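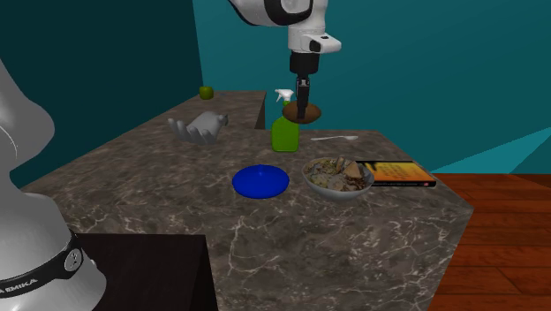
Should you build the arm first, or the fake kitchen first?

Build the kitchen first. If you're making a robot at home and you've got a laptop that can run a physics simulator without catching fire, spend your first weeks there and leave the aluminum in its wrapping.

I know how that sounds. I'm in a shared workshop, Skonotton, where people come in after work specifically to stop looking at screens, and there I am on a stool by the drill press with a laptop, moving a pretend potato across a pretend marble counter. I've had comments! Lawal Mohammed, who has the bench next to mine, calls it my cooking show.

My project is called Zullaleo and it's a helper arm for a kitchen counter. Pick things up, put things away, that sort of job, nothing fancy. I did it the "real" way first. I spent $1,292 on motors, brackets, a power supply and a gripper kit, and I had the whole thing bolted together by December and felt terrific. Then I asked it to pick up a potato. A potato is a horrible object. It's lumpy, it rolls, and it's never quite lying the way you remember it. My fingers opened just wide enough for the kit's demo block and no wider, so every attempt was basically a robot shoving vegetables onto the floor.

So I gave in and went virtual. I borrowed somebody else's arm model, a nice grown-up one with a plain two-finger gripper, and gave it a counter with junk on it.

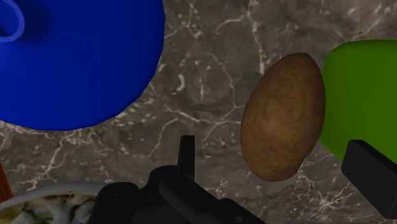 The big thing I'd missed was the neighbors. I had been thinking of picking something up as a private matter between the fingers and the potato, when half the trouble is whatever's sitting next to it. Fingers have thickness! They need somewhere to go on the way down, and if there's a spray bottle pushed up against one side you'd better come in from another angle or move the bottle first. In my garage tests I always put one item in the middle of a clean board, which is a kitchen no human being has ever lived in. Mine has a bowl from lunch and a lid that doesn't seem to belong to any pan I own.

On the computer I could shuffle the mess and try again right away. I ran 2840 attempts in the time it would have taken me to print and fit one new pair of fingers. A lot of them were terrible. The cost of a terrible one was me saying a bad word and pressing reset, and after a while I quit saying the word.

The other camp has a point, and I'll give it to them. Simulated potatoes are too polite. The friction is whatever number you typed in, the light stays put, no cable ever snags on a drawer pull. Lawal's line is that I'm practicing for a game, and that you learn a motor by smelling one burn. He's burned several, so he speaks with authority. I've also seen people disappear into this stuff and come out a year later with a gorgeous virtual living room and not one hole drilled.

But look at what usually happens the other way around. Somebody gets excited, buys the parts, builds the arm they saw in a video, and only then starts wondering what it's supposed to do on a counter with stuff on it. By then the reach is fixed and so is the money. I'd much sooner find out my shoulder is in the wrong spot while the shoulder is a number in a file.

I also think it's kinder to beginners. There was a girl at the last open night who'd never touched a robot, and within 20 minutes she was knocking things over with mine and laughing her head off. I wouldn't have let her anywhere near the metal one. (I barely let myself near the metal one.)
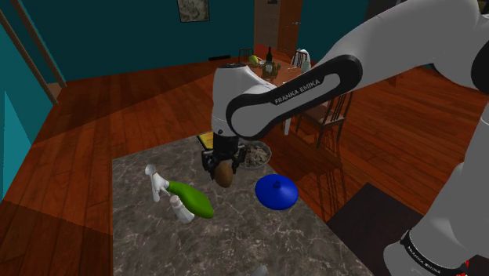
What I'd do with your money

Keep it for a bit. Get a free simulator, grab an arm model, and make a counter that looks like yours does before company comes over. Put in the awkward stuff on purpose, round things and tall things, some of it tipped over. Work out how wide the fingers have to open and where the base needs to sit. Write those down on actual paper.

Then go buy parts, and please do buy them, because Lawal's right that you have to get there eventually. My second set of fingers cost $52 in material from Hamska and they open wide enough for every potato in my pantry. I've still got the first pair. They're holding the workshop window open.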